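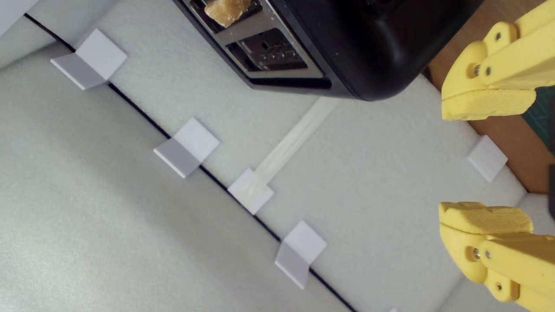
Kneath publishes results on two-finger handling of toasted bread

VADBRIDGE, 3/20/18 – Kneath, the household handling group at the Postside laboratories in Vadbridge, has released the results of a study on removing bread from a slot toaster with a two-finger gripper. The method, called Zundley, combines a short set of human-guided demonstrations with a correction step that runs while the fingers are closing. In the final test series the system removed the slice without dropping or breaking it in 451 of 548 attempts, a success rate of 82 per cent.

The task was chosen because it is small, cheap to repeat and difficult in several ways at once. A slice of toast stands only a little proud of the slot. Its surface is rough and its outline changes from one slice to the next. The metal around it is hard and does not give. A grip that is strong enough to lift the slice past the guides can also crush the edge, and a grip that is too light leaves the slice where it was.

Earlier work on the problem has mostly treated the slice as a flat plate of known size. The planner works out a grasp point in advance, the arm moves to it and the fingers close. Kneath found this adequate for fresh, square-cut bread and poor for anything else. Where the end of a slice is rounded, or where it leans on the rim of the slot, the planned point is often a few millimetres out, and one finger meets the metal before the other meets the bread.

Zundley does not fix the grasp point in advance. It uses a view from close to the gripper, in which both fingertips and the mouth of the toaster can be seen together, and estimates the gap between each finger pad and the nearest face of the bread. The estimate is renewed throughout the approach. If the two gaps differ by more than a set amount, the wrist shifts sideways before the fingers close any further. The lift begins only when both pads are judged to be in contact.

Demonstrations were collected by operators guiding the gripper by hand. No attempt was made to have the operators work in the same way, and differences in speed and angle of approach were kept in the training data. Slices were placed in either slot, with the other slot left empty or filled. The toaster was turned to a new angle between sessions. It was unplugged for all collection and testing, and the bread was toasted beforehand in a separate appliance.

The gripper has yellow plastic fingers with linked joints and a pad on the inner side of each tip. The pads were not replaced during the test series. Wear at the pad edges was recorded but had no measurable effect on the success rate over the period of the study.

Of the attempts that failed, the largest group were cases in which the slice was gripped correctly and then caught on the wire guides during the lift. The next largest were cases in which the fingers closed on the bread too near its upper edge, and the edge broke away. Contact between a finger and the metal top of the toaster was the least common cause. In the comparison series, run in February with a planned grasp point and no correction step, it had been the most common.

The group draws two conclusions from this. The correction step deals well with sideways error, which was its purpose. It does little for errors along the direction of the lift, as the slice hides the guides from view once the fingers are in place. A second version of the method, now being prepared, adds a short upward pull at low force before the full lift. If the slice does not move freely, the gripper lowers it and tries again at a slightly different angle.

Crumbs were a minor source of error. Loose crumbs on the metal between the slots were at times read as part of the slice, which moved the estimated face of the bread towards the wrong finger. The present software ignores small bright regions that are not joined to a larger one. This removed most of the false readings – though not all of those from large crumbs lying against the bread.

Results apply to a single model of toaster and to sliced bread of ordinary thickness. Bagels, crumpets and thick hand-cut slices were not tested. Nor does the study cover putting bread into the toaster or working the lever, both of which Kneath regards as separate tasks with their own difficulties.

The report, the test protocol and the full table of attempts may be requested from the Postside press office. The demonstration recordings will be made available to other research groups once labelling has been completed.

Press contact: Postside Press Office, Vadbridge
© 2018 Postside. All rights reserved.
Back to top

2 comments

Related items
Kneath: notes on finger pad wear in repeated grasping
Zundley test protocol, revised edition
Handling thin objects in narrow openings
Postside laboratories: visiting researcher places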